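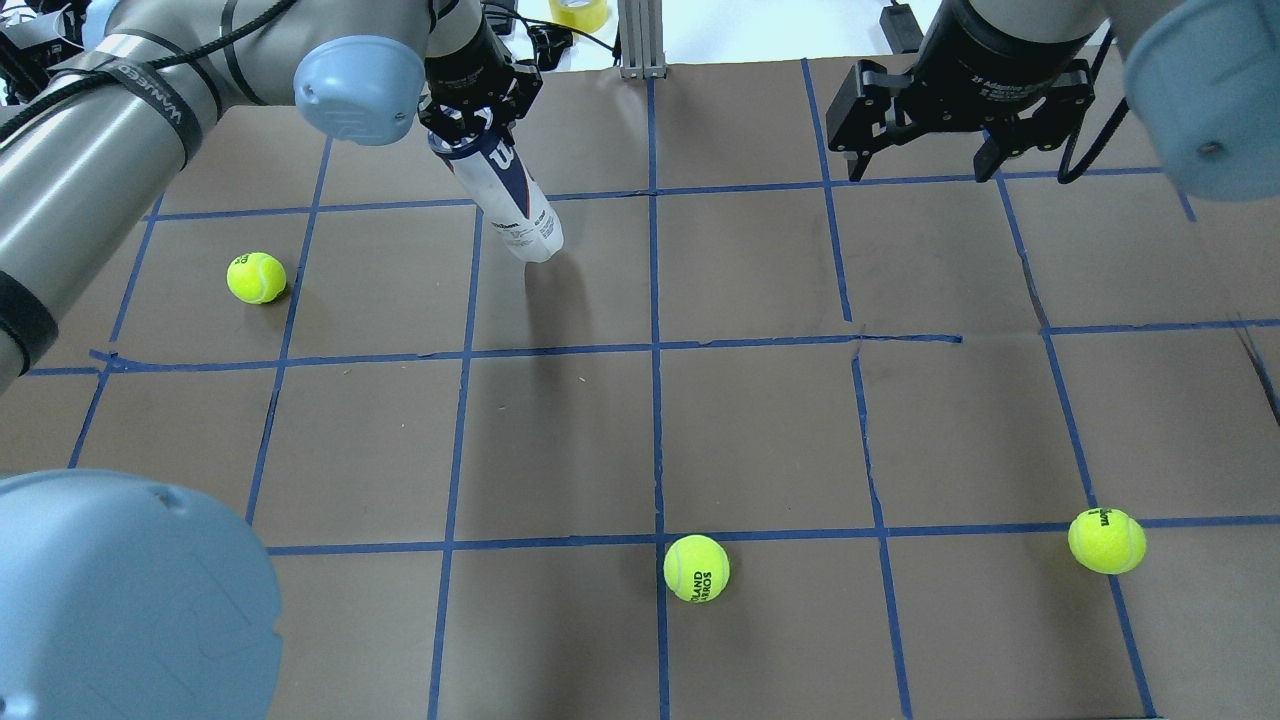
Pridby, April

Gallery: starting positions for two-arm pick and place

These pictures come from our work on how much the starting position of an object matters when a two-arm robot learns to pick it up and put it somewhere else. The method is simple. We tape a grid on the table, give every cell a number, and draw the object and the cell from a list before each trial. A person then guides the arms through the task, and the recording goes into the training set along with the cell number.

We recorded 600 trials for the Skerka set this way. Another 500 were recorded with no list, where the operator put things down wherever seemed natural. Both sets used the same arms, the same table and the same kinds of objects, and the same training settings were used on each.

Cans and balls
A tennis ball can is long and smooth, and it can be held at many angles. Balls roll, so an operator has to set one down and let go before the trial can start. In the first picture the can is in the left gripper and hangs at a slant over the upper part of the grid, with the right gripper open. We log the angle of the can at the moment of the grasp as well as the cell it came from.

Packaged items
Paint roller covers went into the object list late, at Helmi Keskinen's request. Plastic wrap is shiny and wrinkled, and the wrist cameras see it differently from every cell. The view between the fingers is the one the policy relies on most in the last part of an approach. The tape is only a guide for the person placing the object, so short or torn strips were left as they were until a cell could no longer be made out.

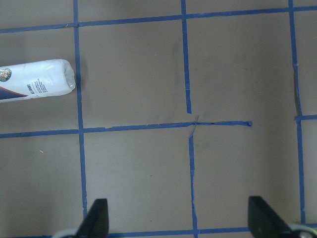
Results so far

With 100 test placements per policy, the one trained on the listed cells did better in the outer columns and about the same in the middle. The unlisted recordings turned out to be crowded toward the center of the table, with very few starts near the corners. We think that explains most of the gap. Sajib Haque is now repeating the test at Plunitz on a second table, with the camera 15 centimeters higher.

Both arms over the board
The fixed camera gives the wider view — both base plates, the grid and whatever is on it. We use it to check the cell number in the log against where the object really was. Here the can is held low over the cardboard by one arm while the other is near a ball.
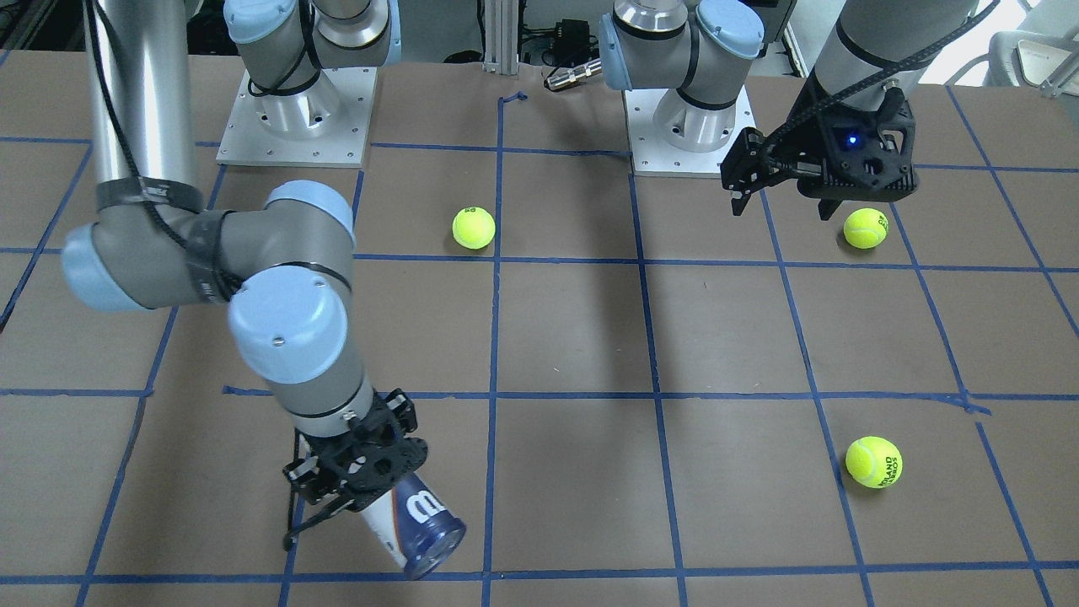
Arvo Mustonen wrote to ask whether the grid itself might be helping the policy, given that the blue lines are in every training picture. He would like to see the same test on a bare table before anyone credits the list. Miyuki Shibata replied that both sets were recorded over tape, so the lines can't account for the difference between them, but that a bare table is a fair request and is planned for the Plunitz runs.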